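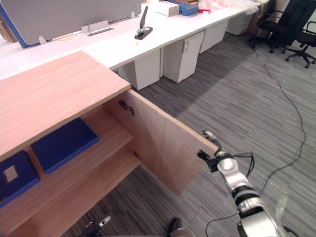 Storage cabinets at Jultville records office to be refitted by end of March

The records office in Jultville has started work on its low storage cabinets, the light wood units that stand along the walls of the reading room and the two back offices. The job covers door hinges, shelf supports and the labeling of the boxes kept inside. It is expected to be finished by the end of March.

The cabinets were supplied by Szénási, a regional maker of office furniture, when the office moved to its present building. There are 20 of them. Each has a flat top, a side-hung door and an inner shelf that can be set at different heights. They hold document boxes that are in regular use and so are kept out of the main store.

An inspection over the winter found that a number of doors had dropped on the hinge side. The drop was small in most units, but in the worst cases the lower corner of the door rubbed against the base of the cabinet when closed. The inspection report puts this down to screws working loose in the side panel. Doors that are opened many times a day were affected more than the others.

The upper and lower hinges are to be checked on every cabinet. Where the screws still hold, they will be tightened and the door realigned. Where the hole has worn too wide, the old hole will be plugged with a glued hardwood dowel, left to set overnight and drilled again. Hinges that are bent will be replaced with the same type, so that no new holes are needed in the door.

Szénási has confirmed that the hinge is still in production. The office has ordered spare hinges along with 200 screws of the correct length. According to the work order, some earlier repairs were done with screws that were too long, and in one unit the tip had begun to show on the outer face of the side panel. That panel will be filled and sanded. It will not be replaced.

Door swing

The doors were designed to open wide, so that a box can be drawn straight out without catching on the inner face. In the back offices this has been a problem, as desks were placed too close to several of the cabinets and staff had become used to working with the door partly open. Pulling a box out at an angle puts weight on the door and, through it, on the upper hinge.

Two desks have been moved as a result. The floor plan now calls for a clear space in front of each cabinet equal to the width of the door plus 10 inches. The plan will be posted inside the supply room and is to be consulted before any furniture is shifted.

No door stops will be fitted. A floor-mounted stop was considered and dropped from the plan, as it would have to be fixed through the carpet tiles, and the tiles need to be lifted from time to time to reach the cable channels underneath. A stop fixed to the cabinet itself was also turned down because it would take up room next to the shelf.

Shelves and load

The shelves are sound and will stay in use. Some were found resting on three supports with the fourth missing, and these will be made good from a stock of metal pins already held by the office. The height of the shelf is to be the same in all cabinets within a room. Up to now it has varied with the habits of whoever last emptied the unit.

A load limit has been set for the first time. Boxes on the shelf are to be laid flat in a single layer. A second layer is allowed on the cabinet floor only, and no more than 2 boxes high. The tops of the cabinets may be used to rest a box while its contents are checked but are not to be used for storage overnight.

The instruction to lay boxes flat has drawn some questions from readers, as many archives stand them upright. The office says the boxes in these cabinets are rarely full, and that papers in a half-full upright box tend to slump and curl at the lower edge. Boxes in the main store are packed to capacity and will go on standing upright.

Labels

Labeling is the second part of the work. The boxes were bought from Fitedico in several batches, and the marking has never been consistent. Some carry a label on the top, some on the short end, and some on both. A small number have lost their labels and can be identified only by opening them.

Under the new rule, every box will carry one label on the short end facing the door and a smaller one on the top. The end label gives the series and box number. The top label gives the box number alone and is meant for use when the box is out on a table. Old labels are to be left in place if they are correct and can be read, as peeling them off has been found to lift the surface of the cover.

The adhesive has been tested on a spare lid for roughly 10 weeks with no staining. Handwritten labels will be accepted during the changeover, provided they are in pencil or permanent black ink.

Each cabinet will also have a contents sheet fixed to the inner face of the door with corner mounts. The sheet can be slid out and replaced without tape, which had left marks on several doors. These marks will be cleaned where possible with a damp cloth and mild soap. Solvents are not to be used on the wood finish.

Access during the work

Cabinets are being emptied one at a time, starting with the reading room. Boxes are moved to a cart in the order in which they are shelved and go back in the same order once the unit is finished. Requests for material from a cabinet under repair may take until the following working day.

The reading room will keep its usual hours. Drilling is limited to the period before opening at 10 in the morning. Carpet tiles next to each cabinet are to be covered while drilling and filling are under way and vacuumed afterward.

The consultancy Istard, which drew up the inspection report, will check hinge alignment once more after all of the cabinets have been back in use for several months. Readers who find a door that sticks or does not close fully are asked to leave it as it is and report the cabinet number at the front desk.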